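Stosness – second season or not?

duvstead
The studio wrote on Thursday that Stosness gets a film and no second season. I am disappointed. The manga has 242 chapters and the anime covered only a small part.

Fikix
I disagree. A film means better drawing, and the middle chapters are slow anyway.

dixit185
Slow, yes, but the harbor story needs them – without it the ending has no weight.

Fikix
Then we wait for the trailer in August.

duvstead
I will rewatch the series before August, two episodes every evening. Snacks are ready too, bread in the box and sweets on the table, so come and argue with me in the watch thread.

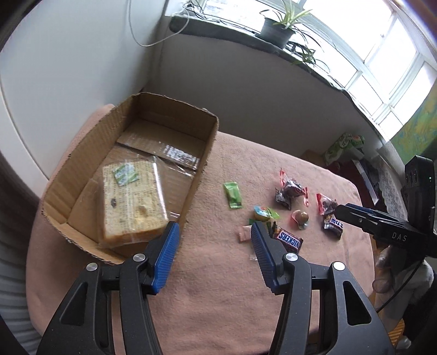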